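Why Do We Have Different Blood Types?

By Dace Strazds
Science pages for ages 9 to 12

If you have ever had a blood test, you may have heard a nurse or doctor talk about your blood type. You might be type A, type B, type AB or type O. You can't feel your blood type, and it doesn't change how you look or how fast you run. But it matters a lot if you ever need blood from another person.

What is in blood?

Blood looks like a plain red liquid, but it is a mix. A little over half of it is plasma, a yellowish fluid that is mostly water. The rest is nearly all red blood cells. They are shaped like flat disks with a dent in each side, and they carry oxygen from your lungs to the rest of you. There are also white blood cells, which fight germs, and platelets, which help a cut stop bleeding.

Blood type has to do with the red blood cells. Their outsides are covered with tiny bits of sugar and protein. Some of these bits are called antigens (say it like this: AN-tih-jens). You can think of an antigen as a name tag.

People with type A blood have the A tag on their red cells. People with type B have the B tag. People with type AB have both, and people with type O have neither one.

Where do the tags come from?

Your body builds itself by following instructions called genes. You get one set of genes from your mother and one set from your father. The gene for the A, B and O types sits on chromosome 9, and you have two copies of it, one from each parent.

Each copy can say A, B or O. An A copy makes the A tag. A B copy makes the B tag. An O copy doesn't make either tag. If you have one A copy and one O copy, your cells still get the A tag, so your type is A. To be type O, you need two O copies.

This is how a child can have a different type from both parents. Say Ilze's mother is type A, with one A copy and one O copy. Her father is type B, with one B copy and one O copy. If each of them passes on the O copy, Ilze will be type O. Her brother could be A, B or AB - all four types are possible in that family.

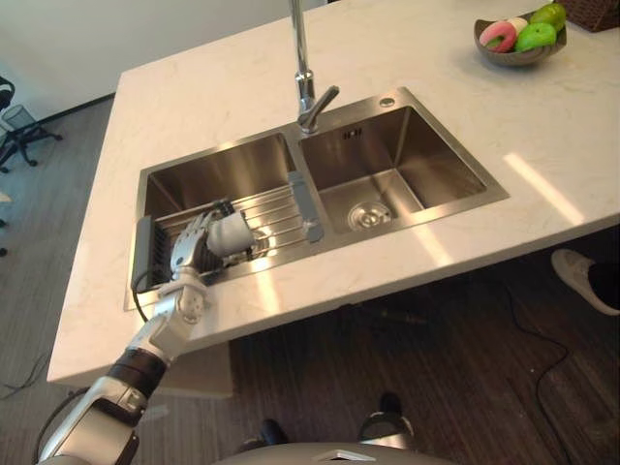
Scientists say that A and B are dominant over O, which means they show up even when there is only one copy. A and B don't hide each other. When a person has one of each, both tags are made, and the word for that is codominant.

Why does it matter?

Your body is always checking for things that don't belong. One of the ways it does this is with antibodies, which are small proteins that float in the plasma and stick to things they recognize as strange. A person with type A blood has antibodies against the B tag. A person with type B has antibodies against the A tag. Type O people have both kinds, and type AB people have neither.

If a type A person is given type B red cells, the antibodies stick to the new cells. The cells clump together and break open, and this can make the person very sick. That is why hospitals test blood before they give it to anyone.

What do plus and minus mean?

You may have seen a blood type written as O+ or A-. The plus or minus is about another tag, called Rh D. If your red cells have it, you are Rh positive. If they don't, you are Rh negative. It comes from a different gene, on chromosome 1, so it is passed down separately from the A, B and O types.

Two Rh positive parents can have an Rh negative child. This happens when both parents carry one hidden copy that doesn't make the tag, and the child gets both of those.

How is blood tested?

A lab worker mixes a drop of blood with antibodies against A, and another drop with antibodies against B. Then the worker looks for clumps. Clumps only in the A test mean type A. Clumps only in the B test mean type B. Clumps in both mean AB, and no clumps in either means O. A third drop is tested for Rh D. The lab also checks the plasma, to make sure the two answers agree.

Try it on paper

Write A and O on two slips of paper and put them in a cup. Write B and O on two more slips and put them in a second cup. Pull one slip from each cup, write down the pair, and put the slips back. Do this 16 times. Work out the blood type for each pair and see how often each one comes up. Then ask a friend to do the same. Your results probably won't match exactly - each pull is a matter of chance, and so is which copy a parent passes on.

Words to know

Antibody: a protein that sticks to something the body sees as strange.
Antigen: a marker that antibodies can recognize.
Chromosome: a long, packed strand of DNA that holds many genes.
Gene: an instruction passed from parent to child.
Plasma: the liquid part of blood.

Checked by Bok-nam Yoo. Last updated October 3, 2018.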